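Okay, I have to talk about the lavender bunny, because I've been thinking about it all month. Long ears, fuzzy fur, a very huggable size. A thread.

I'm setting up a little tea corner for the kids' shelf at Flilbridge in September, and I wanted one soft thing and one plain thing. Bunny plus plate. Done!

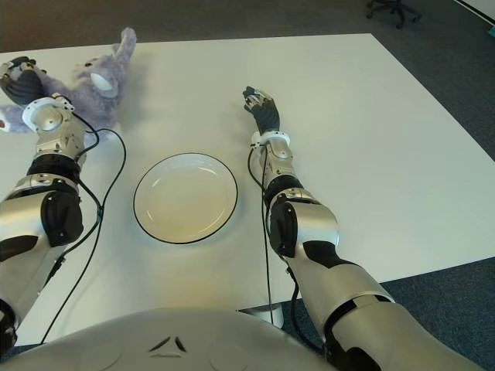
The purple was the hard part. I went through 107 listings on Koso and most of them were grape soda purple. I wanted the color of a faded beach towel, and this is so close.

Also the ears! They're pale on the inside, so they show up nicely against the lavender. I am a sucker for a two-tone ear.

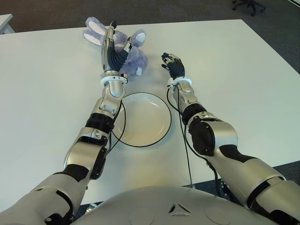 Now the plate. Round, white, shallow rim, dark line around the edge. I love that line. On a white table a plain white plate just disappears, and this one holds its own.

I have 5 of them from Gundum and I'm going back for more - they stack so well in a small cupboard.

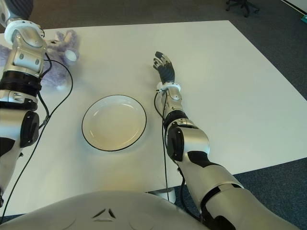
For the food I'm going with felt cookies. My sister-in-law cut out 230 of them over the winter (no, I don't know why either) and they've been sitting in a bag ever since.

Still deciding on a napkin. Yellow gingham or plain gray? I keep going back and forth and I'd love votes.

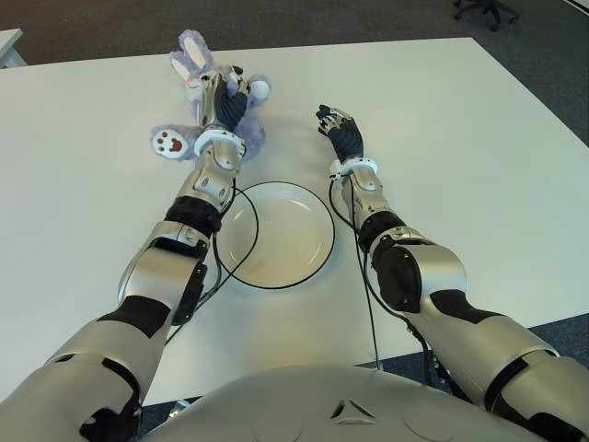 Toe beans!! Pinkish-red ones, on a white pad.

Next up is a name. The Ansari reading group wants Plum, I'm leaning Biscuit. Replies are open, go wild.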